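Shelf day, part two

Quick one tonight, dinner is in the oven and I have 10 minutes.

So. Shelving. I have been going back and forth on this since November and I'm finally close to picking. The back room at the shop needs a whole wall of it. Right now everything lives in boxes on the floor, stacked three high, and whatever I want is in the bottom one. Every time.

Wanted wood at first. Looked at the Sosine planks, very pretty, and the quote came back at 1,093 for one wall. No. Then the Flivitholm ones, cheaper, but the boards are so deep that small stuff dissapears at the back and you forget you own it. I know this because I had them in the last place. Found a bag of ribbon two years later.

Wire, then. White wire on a white wall. I keep looking at this one with nothing on it yet, just thin rods and the tiers running off toward the back of the room. Couple of little hooks sticking out too. I want hooks. Tape, scissors, the key to the side door, all of it on hooks.
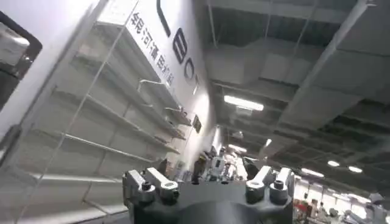
What goes where

Bottom tier: heavy things. Paper, the Chambi jars, paint.

Middle: whatever I touch daily. Envelopes, tissue, labels. The labels came in a roll of 3,000 so that is my life now.

Top: Christmas. Also the Evum lamp that I will fix one day.

One worry, small things falling thru the gaps. My sister-in-law cuts cardboard to fit and lays it on each shelf, looks fine, costs nothing. Might do clear plastic liners instead if I can find them in the right width. Anyone tried those? Do they slide around?

Also need to measure again. I wrote down 168 on the back of a receipt and now I can't remember if that was the wall or the door side. Inches? Centimeters? Tape measure is in a box. Bottom one, obviously.

Oven is beeping, more when the wall is painted.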